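Boards > Home & Garden > Worm Composting

Metal bin for worms, yes or no?
2 min read

mossy_kettle
2021-04-24
So I've been running worms in a plastic tote for nearly 2 years and I'm sick of it. The lid bows, the sides bow, everything bows. My brother-in-law can get me a sheet-metal bin for next to nothing and I'm tempted. It would live on the back porch in Ullow, which gets afternoon sun in July. Anybody gone this way? Did you cook them?

Usasier
Don't do it. I tried a metal trash can my first summer and lost the whole bunch in a weekend. Metal heats up fast, and worms can't exactly open a window. Wood breathes and it's cheap.

tinroof42
Gonna disagree with Usasier here. A trash can is tall and narrow, so the middle packs down and goes sour no matter what it's made of. Worms want wide and shallow. I've kept mine in a metal trough for five years, in the shade, with wet cardboard on top, and they're fat and happy!
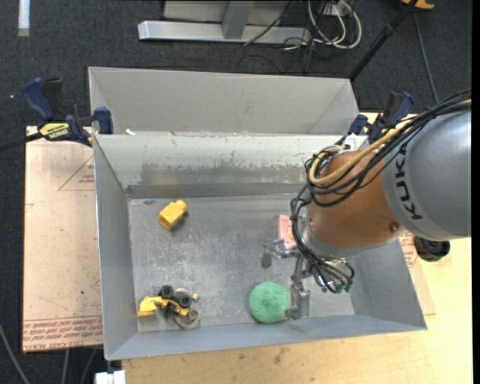
Bedding matters way more than the bin anyway. I do shredded cardboard, a couple handfuls of old leaves and a scoop of garden dirt for grit, and I let it sit a week before any worms go in. If you do end up with a big gray sheet-metal one like that, stand it on wood the way that one is – bare concrete in the sun is brutal. And line the inside with cardboard so they aren't pressed up against the metal.

Usasier
Okay, shade I'll give you. She said afternoon sun though. And what about rust? Worm bins are wet all the time.

tinroof42
Mine has a little rust at one seam. The worms don't care.

Slamet Wuisan
I'm with the wood people. I built mine out of fence boards and it took me 6 hours, mostly looking for the drill. Whatever you pick, drill holes in the bottom and put a tray under it. Mine flooded once and the smell was something else – my wife still brings it up.

mossy_kettle
Thanks, all. I think I'll take the metal one and put it on the north side by the hose. Worst case it holds potting soil. How much do you feed at first? I always overdo it.

tinroof42
Half of what you think. Then wait till it's gone.

Recent threads
- Fruit flies in the Likamance tray, help
- Coffee grounds: how much is too much?
- Mangundap seed swap, who's going
- Are these mites or baby worms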